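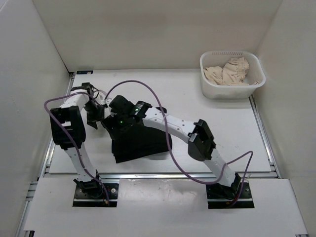

Two arms, one black cloth

Last updated: December 4, 2025

The robotics club has been on the cloth task since September, and I said I would write up where we are.

The job is to pick a piece of fabric off the table, get both grippers onto it, and lay it down folded. We do it with two arms mounted at the front of a white three-walled box. The walls were my idea. Last year we worked on an open bench in the hallway and the light changed every time somebody opened a door.

Black fabric has been the hardest. The folds all look the same to our software, and it has trouble telling a hem from a crease. The right arm usually gets a grip first and lifts. The left one then has to come in close without bumping it, and that part took us most of the fall. We had the two grippers colliding so often that we slowed everything down by half, and we haven't turned it back up yet.

We keep a log of every run. As of this week it has 1018 entries, and 53 of those are from one long Saturday when the heat was off in the building. I would not do that again. The beige cloth is easier to see but it slides, so it spends a lot of time in the plastic basket at the back.

Cables are still a problem. The purple ones need enough slack for the arms to reach across, and with that much slack they loop over the work area. I want to try clips along the upper links. Two people in the club think clips will snag. We'll test it on the left arm first.

The Tatirgate meet is next. Our entry is under the name Clakau, same as last year. The rules allow 2 attempts per team, and the second one only counts if you reset the table yourselves. We've started practicing the reset too, and right now it takes us 98 seconds.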